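Workshop notebook - peg and slot set, Mudumstead bench
23rd August

Second round on the coloured set today. Notes as I went, tidied a bit at the end. 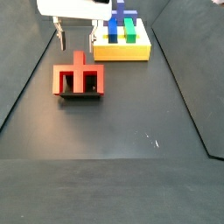

What should the slot clearance be so that a peg stands up by itself but still lifts out without dragging the block along?

Tight enough that the peg doesn't lean when you let go, and loose enough that one hand will do. On this batch that came to 4 tenths of a millimetre over the peg thickness, measured across the slot. Anything tighter and the block comes up with the peg. Anything looser and the tall pieces tip.

Block first. The yellow one with the white top and the yellow slot strip is the version I want to keep. The contrast between the top and the strip helps a lot when you are looking down at it, and the earlier all-yellow block was a nuisance for that reason. The slot vanished under the bench lights and people were poking at the top to find it. Kuo-hua Chu wants the white a shade greyer to cut the glare. Fine by me, but not before October, we have enough of the white to finish the run.

Blue and green pegs stand well side by side in the slot. Both are the glossy finish. I still think matt would be nicer to handle, but the gloss wipes clean and the matt samples from Nouri picked up finger marks within an afternoon. Leaving it.

Need to watch the gap between the two pegs. If they are pushed together they bind, and then you are pulling two pieces at once and the block comes with them. Thought about a small rib in the middle of the slot to keep them apart. Decided against it for now, as it would stop anyone using the slot for a longer piece later.

The cross. Its blue is lighter than the blue of the peg and has some purple in it. On the Ulville order sheet both are written down as "blue", which has already caused one mix-up in packing. From now on the peg is BLUE and the cross is VIOLET-BLUE, on labels and on the sheet. I have corrected the master copy. If you have an old print of the sheet in your drawer, bin it.

The comb (trident, E-piece, whatever we are calling it this week). Three prongs, bar across, short tab in the middle of the bar. Sits on the black base. Points on this one:

- The tab is the right height to pinch but the corners are sharp. Took them down with fine paper on one sample and it feels much better. Ask for a radius on the next drawing.

- Inside faces of the prongs look a deeper red than the front. Checked under the lamp and by the window to see whether the paint was going on thicker in there. Couldn't settle it. Will cut up a reject and look at the section.

- The black base is good against the red-orange, you can see the openings clearly. It is less good on the dark floor of the bench, where its edge gets lost. Try a mid grey mat underneath before changing the base itself.

Drop test on spare pegs only, bench height to concrete. Pegs survived with one chipped corner, on a green. The chip shows pale underneath, so the colour is only on the surface. Cuvura said theirs would be coloured right through. Have written to them, no answer yet. I kept the chipped one in the tin with the date on a bit of tape.

Costing, so that it is written down somewhere other than my head: Cuvura's price break is at 2499 pieces and we are not near it with this order. Splitting with the Ulville people would get us over, but then we are tied to their colours, and see above about their blues. Leave as is. Ordering 50 spare pegs in mixed colours at the lower quantity price.

Storage. The sets go in tray 41, flat, cross on top. Do not put the comb in with its base attached, the lid won't close and somebody will lean on it. Bases go in the shallow box next to the tray.

To do:
- grey mat, A3 or near it
- section a reject comb
- radius on the tab corners, mark up the drawing
- recheck slot width after the block has sat in the warm cupboard overnight
- chase Cuvura on the colour
- new labels for the cross

Kuo-hua has the calipers. Mine are reading off by a hair and want a new battery - don't use them for the slot until that is done.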